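Temps de lecture : 4 minutes

Raccorder un village, puis s'en occuper

22/10/2021

Carol Hartley a passé onze hivers à Hokcombe avant d'avoir une connexion qui lui permette d'envoyer une facture sans sortir de chez elle. Traductrice technique, elle travaillait jusque-là depuis le parking de la bibliothèque d'Andow, l'ordinateur sur les genoux. Aujourd'hui elle préside l'association qui gère le réseau du village, 158 foyers répartis entre le bourg et les fermes du plateau. Nous l'avons rencontrée chez elle, dans la pièce qui lui sert de bureau et de secrétariat.

« On me demande souvent comment l'idée est venue, dit-elle. Elle est venue d'une lettre. » L'opérateur historique annonçait que la ligne de cuivre serait entretenue « dans la mesure du possible », formule qui a beaucoup circulé au marché. Une réunion a été convoquée à l'école. La salle était pleine et le chauffage en panne, et la discussion a surtout porté sur les factures. À la fin, six personnes ont laissé leur nom sur une feuille.

Le premier hiver a été consacré aux autorisations de passage. Il fallait l'accord écrit de chaque propriétaire dont la tranchée traversait un champ, et certains terrains étaient en indivision depuis deux générations. Carol Hartley se souvient d'un dossier qui a demandé neuf courriers, dont trois à l'étranger. « Le creusement, c'est ce que les gens imaginent quand on parle de fibre. Chez nous, il a pris moins de temps que le courrier. »

Les habitants ont participé aux tranchées quand le sol le permettait. Les soudures optiques ont été confiées à Sedgwick, une entreprise de la vallée qui avait déjà équipé deux zones artisanales. Le reste, à partir de l'arrivée dans chaque maison, devait être compris par les adhérents eux-mêmes. L'association a donc organisé des soirées d'initiation où l'on apprenait à lire un plan, à sertir une prise, à tester une liaison. 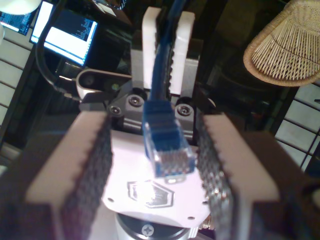 Hartley répond que ces soirées ont compté davantage que les tranchées, parce qu'elles ont fait baisser les appels. Une bonne partie des pannes signalées la première année se trouvaient à l'intérieur des logements : un câble coincé sous une porte, un boîtier débranché pour passer l'aspirateur, une prise mal enfoncée. « Quand les gens savent vérifier ça, ils nous appellent pour de vraies raisons. Et ils appellent poliment. »

La question de l'argent revient plusieurs fois dans la conversation. Chaque foyer a versé une part à l'entrée, remboursable en cas de départ, puis paie un abonnement mensuel. L'association a refusé de faire varier le prix selon la distance, ce qui n'allait pas de soi. Raccorder les fermes du haut a coûté bien plus cher que raccorder la rue principale, et quelques habitants du bourg l'ont fait remarquer. Le vote a été serré. « Je comprenais l'argument, dit-elle. J'ai voté contre, c'est tout. Un réseau qui s'arrête au dernier lampadaire, on en avait déjà un. »

Deux familles ont retiré leur adhésion après ce vote. L'une est revenue au printemps suivant. L'autre utilise toujours une antenne sur le toit, et Carol Hartley précise que les relations sont bonnes.

Le logiciel de gestion, Skesari, a été choisi un peu vite. Il tient la liste des adhérents, les paiements et le suivi des incidents, mais son interface n'existe qu'en anglais et les exports sont capricieux. Changer maintenant supposerait de reprendre toutes les fiches à la main. La question est à l'ordre du jour depuis un an et n'en sort pas. 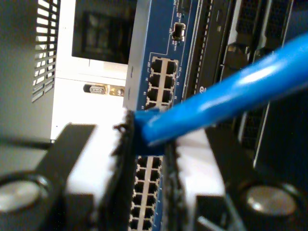

L'entretien courant occupe Carol Hartley une demi-journée par semaine, davantage après les orages. Elle n'a pas de formation en informatique et ne cherche pas à le cacher. Ce qu'elle a appris tient dans un classeur, avec une page par équipement et une page par erreur commise. La première qu'elle y a notée concerne l'étiquetage. Sur un commutateur comme le modèle bleu de la photo, les inscriptions blanches à côté des ports sont minuscules, et dans un local mal éclairé on finit par se fier à sa mémoire. Elle a débranché une fois l'école au lieu d'une maison vide. Depuis, chaque câble porte à ses deux bouts une étiquette écrite au feutre, en gros.

Le plus difficile à venir, selon elle, sera la relève. Les membres du bureau sont les mêmes depuis le début, et plusieurs souhaitent arrêter. Une commune voisine a proposé de mutualiser un poste salarié à mi-temps. Le budget prévisionnel laisse une marge de quelque 2000 euros par an, ce qui ne suffit pas, et une hausse de l'abonnement devra être discutée. L'assemblée générale de septembre a repoussé la décision – faute de quorum, pas faute d'intérêt, assure-t-elle.

Elle compte rester encore un mandat, le temps de former quelqu'un. Elle voudrait aussi reprendre les plans du réseau, dessinés à plusieurs mains et pas toujours à la même échelle. Une ferme y figure encore du mauvais côté de la route.

À lire aussi
Andow : la bibliothèque élargit ses horaires du soir
Chemins ruraux, qui paie l'entretien ?
Indivision et servitudes de passage : les démarches
Une épicerie associative cherche un local

Contact | © Tous droits réservés | Haut de page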